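Section 3. Laying out a work table with tape

Before you start: clear the table, wipe it, let it dry. Cover with brown paper if the top scratches easy. Have the tape, a straightedge and a pencil within reach.

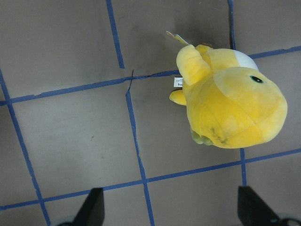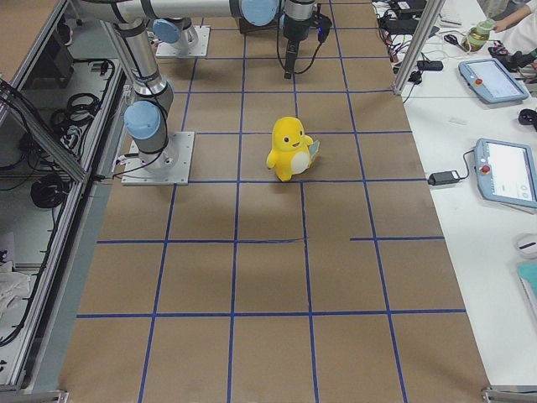
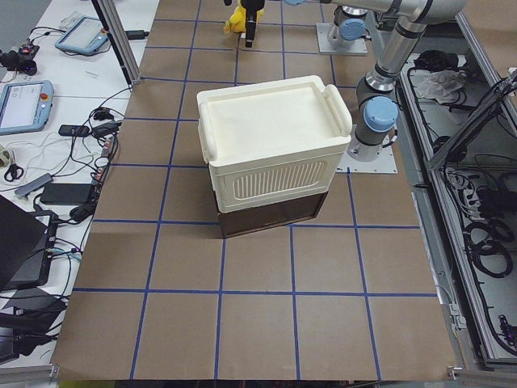
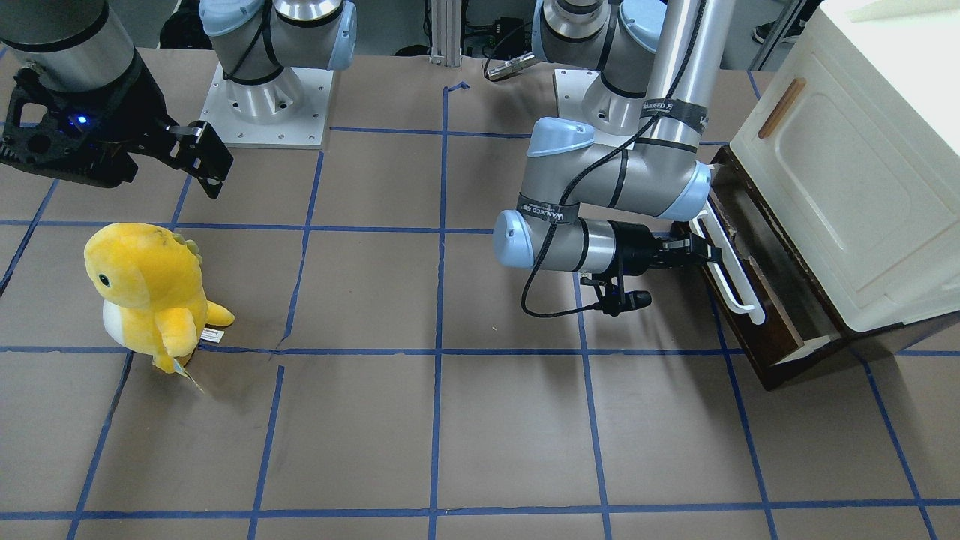 Fig. 3. Blue tape in a grid.

1. Mark the long edge first. Pencil ticks only, no ink.
2. Repeat on the opposite edge. Start from the same end!
3. Run the lengthwise strips. Unroll, lay down, press. Don't stretch the tape, it creeps back.
4. Crosswise strips next, right over the first ones.
5. Rub down evrything with a dry cloth.

Note: strip tore halfway? Leave it, start a new piece at the break. Small offset is fine for sorting and storage work, not for cutting.

CAUTION: No blades on the paper. Tear the tape or use scissors.

CAUTION: Keep heat guns off. Glue goes soft and stays on teh tabletop.

Replacing: pull low and slow, back over itself. Residue, see page 37. Refill rolls are Fastix part 457, order thru Betport. Questions on sizes, ask Annick Chauvin.

Next: Section 4, labeling the squares.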